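Jolien De Bruijn
Okay, a long thread about the fault that ate most of my October, because a few of you asked and because I'd like the next person who searches for it to find something. Get a drink, I do go on.
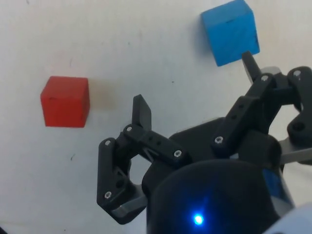

The job is about as plain as jobs get. Pick up a block, carry it over, put it on the other block, open the fingers, go home, do it again. We run it in batches of 1000 on the small arm at Mollmont, mostly to check that an update hasn't broken anything before it goes to the people at Jumuvville who do the hard stuff.

For a long while the score was dull in the nicest way. 990 good stacks out of 1000 was a normal batch, and the misses were things I could shrug at, a block set down a hair too far over and sliding off. I got used to reading the number over breakfast and not thinking about it again.

Then one batch stopped dead at cycle 246. No alarm, no red text. The arm had parked itself over the table with its fingers closed and was sitting there, perfectly polite, waiting for a message that the grip was done.

I restarted it and it ran fine for the rest of the afternoon, so I did what I suspect many of you would have done, which is write "hiccup?" in the log and go make soup. I'm not proud of the question mark.

It came back the next evening, and this time it was worse. The controller decided the grip had timed out, told the fingers to open and moved on to the next step. The fingers didn't open. The arm traveled to the next position with them still shut and came down on top of a block, hard enough that I heard it from the hallway.

Nothing broke, thank goodness, and no one was near it. But I want to stay on this part a minute, because it's the bit that bothered me. The arm moved while it had no idea what its own hand was doing. With a wooden block that's a loud knock. With my fingers under there, straightening a block (which I had done that very morning, between cycles, with the thing powered), it's a different story.

So I stopped all runs, put a note on the emergency stop that said ASK JOLIEN, and started looking.

First guess was the software, since we had just updated it. I rolled back a version and felt very clever for most of a day. Same stall.

Second guess was a loose finger joint dragging. I went over every screw on both fingers, and yes, a couple took a bit of a turn, and I enjoyed that very much, but it stalled again before dinner.

Third guess, and I'm a little embarrassed it took me three, was the cable. Our gripper gets its power and its signal through one cable that runs down the arm, and I had clipped it myself, back in the summer, a touch too snug at the wrist. Every time the wrist rolled all the way around to reach the far side of the table, the cable got a small tug. Do that enough times and a connector starts to let go. Not all the way. Just enough to lose the signal for a blink while the power stays on, so everything looks awake and healthy.

The way I finally caught it was very low-tech. I held the arm in its worst pose, with the motors locked and the stop button in my other hand, and had a colleague wiggle the cable with a wooden spoon from the kitchen. Signal gone, signal back, signal gone. I may have cheered!

The fix was 2 things. A new cable with a proper loop of slack at the wrist, and a clip farther up the arm so the connector isn't the part taking the pull. Twenty minutes of work after all those evenings.

The change I care about more is in the code. If the gripper doesn't confirm that it opened, the arm now stays exactly where it is and complains. It doesn't carry on hoping. I went back through our old script from the Balogun project and found the same "time out and continue" line in there too — mine again, I'm afraid — so that one has been changed as well.

We also have a new table rule, which is no hands past the edge unless the stop is pressed. Pressed, as in you pushed it yourself and you looked at it. I used to think that was fussy for an arm this size.

If you're using the Grereck setup notes I shared last year, please go and look at the page on cable routing. The clip position in there is the bad one. I'm rewriting it this week, and until then, give yourself more slack at the wrist than looks tidy.

First full batch since the new cable is running while I type this. I'll post the number tomorrow morning, good or bad.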